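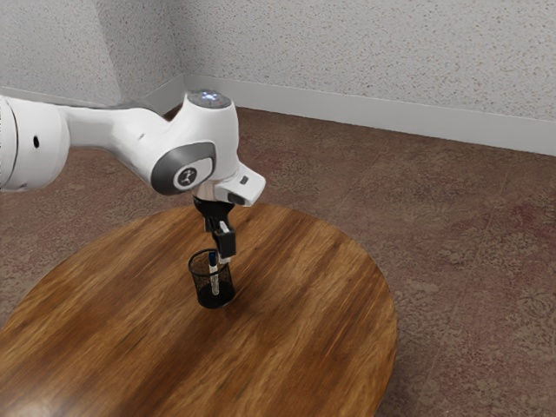
A round wooden table, a mesh pen holder and a patterned carpet.

I have been writing letters again. Real ones, on paper, with a stamp and my terrible handwriting, and I've been meaning to tell you about it for weeks (sorry to those of you who come here for soup recipes, there will be more soup when it gets colder).

It started in July with my mother's Christmas card list. She is moving to the smaller apartment in Wevmont and was throwing out her old address book, the green one with the elastic that gave up years ago, and I couldn't stand to see it go in the recycling. So I brought it home and read it in bed like a novel. Half the people in it I had forgotten completely. There was the couple who ran the motel we stayed at every summer, and my piano teacher, and three different addresses for Gráinne Mac Carthaigh, all crossed out except the last.

Gráinne lived next door to us until I was eleven. She taught me to make bread and let me stay up for the late movie when she babysat, and after she moved away we wrote to each other for years, long silly letters with drawings in the margins. Then I went to college and got busy and it just stopped. I don't think either of us decided anything. I owed her a letter, and I owed it to her for so long that I got embarrassed, and then more than twenty years had gone by.

Well, I sat down one Sunday evening and wrote it. I used up an entire pad of the cheap lined paper and threw most of it away. My first try was nothing but apologies, four pages of them, and it was so dreary that I wouldn't have wanted to read it myself! The one I mailed was shorter and told her about the dog, and the year the basement flooded, and how I still slash the top of a loaf the way she showed me.

She wrote back in nine days. I stood in the driveway and read the whole thing with my coat half on. She is still at that last address, still baking, and she remembered the name of my hamster, which I had to call my brother to confirm.

After that I couldn't stop. I've been going through the green book a few names at a time, and I've had letters come back marked undeliverable, and one very kind note from a daughter telling me her father had passed, with a photo of him holding a fish. I cried over the fish. I'm glad I wrote anyway, and she and I are now trading stories about him, so I suppose that's a new name for the book.

A few people have asked me about pens and paper. I'm not fussy. I like a thin black ballpoint, and I buy my envelopes at Lynch, the stationery store on the corner by the bank, where they still sell them loose out of a drawer. Fountain pens are lovely but I drag my hand through everything – my left cuff has never recovered from the one I got for graduation.

What has helped more is keeping it small. One side of one sheet is a perfectly good letter. I write about whatever happened that day, even if it was only the neighbor's sprinkler, and I don't read it over more than once. If I put it aside to improve it, it sits there until I'm ashamed of it, and we all know where that leads.

Tonight I'm writing to my piano teacher. She must be close to ninety now, and I still haven't learned the second page of that waltz, so I'd better own up to it.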